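The Fifth Bin

Our council has given us another bin, and the street has taken it personally

By the time the fourth bin arrived in Traltden we had stopped putting up a fight. There was red for rubbish, yellow for recycling, green for the garden and purple for glass, and we had learned the calendar the way our grandparents learned the catechism. Then in September a truck came down Brindon Street and left a small kitchen tub at every gate, with a lid that clicked and a booklet running to 40 pages.

The booklet is called Sorted! and I have read it twice, which I suspect puts me ahead of the people who approved it. Page 11 deals with the teabag. A teabag may go in the tub if it's made of paper, but not if it's made of the other thing, and the way to find out is to tear one and see how it feels about it. I have been drinking loose leaf ever since, out of cowardice.

I don't want to sound like a crank about this. I like the idea of my onion skins becoming somebody's mulch. My complaint, if it rises to that, is about the lid of the yellow bin, which I have spent more of my adult life standing beside than I have any beach. You stand there in your thongs at ten at night holding a pizza box. One half is clean and the other half has had a pizza in it. The neighbour's sensor light comes on.

Most of the trouble starts indoors, well before the kerb. A household that has to separate things needs places to separate them into, and Australian kitchens were designed for one swing-top bin and a plastic bag full of plastic bags. So people improvise. A pair of little open tubs on a benchtop will do it, one yellow and one grey, and you can tell at a glance which one is getting all the business.

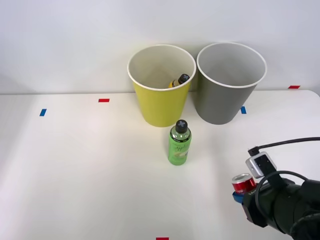 What the colours mean, and to whom

There is supposed to be a national agreement about lid colours. There is also supposed to be a national agreement about railway gauges. My sister moved three suburbs over and found that the lid she had always trusted with lawn clippings now wanted her chicken bones as well. She rang the council and was caller 11 in the queue, and the hold message advised her to consult the booklet.

Grey is the awkward one. It has no moral content. Green sounds virtuous and red sounds like a warning, but grey will take whatever you give it and think no less of you, and I've noticed that visitors, given a choice and no instructions, go for grey every time. My brother-in-law would put a car battery in it.

The drink bottle is where principle meets cash. In our house a bottle can go into the yellow bin, where it earns a warm feeling, or it can go into a sack in the garage and be driven to the Grelleveo depot behind the tile shop, where it earns ten cents. Last winter our sack held 463 containers. I know because the machine prints a docket, and I kept the docket on the fridge until it faded. The fuel cost was not discussed.

The lids are a separate argument. For years we were told to take them off. Then we were told to leave them on, and there was a period when both instructions were on the same website. My mother, who had built up a fair technique, has never gone back. She still unscrews every cap, and keeps them in an ice-cream container against the day the policy turns around again.

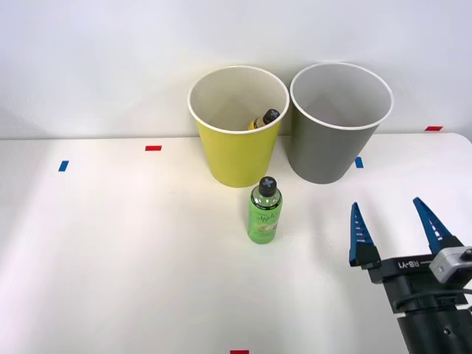

Bin night on Brindon Street

There are 764 households on our collection round and I'd wager that most of them put out whatever the first person put out. On Brindon Street the first person is the retired couple at the corner, who count as one person for this purpose. If they wheel out the yellow, it's a yellow week. Two years ago they went to the Um River with their caravan and the whole street put out green by mistake, lids shut and handles to the house, and the truck drove straight past.

The new tub has settled in under our sink. It smells like a fruit shop on a Sunday. The compostable liners last until the moment you lift them, so I now carry the whole thing down the side path at arm's length, at a sort of trot, with the dog very interested.

We are told there may be a sixth, for soft plastics. A survey came in the letterbox asking how we would feel about that on a scale of one to five. I filled it in, and then stood over the recycling for a while, because the envelope had a window in it.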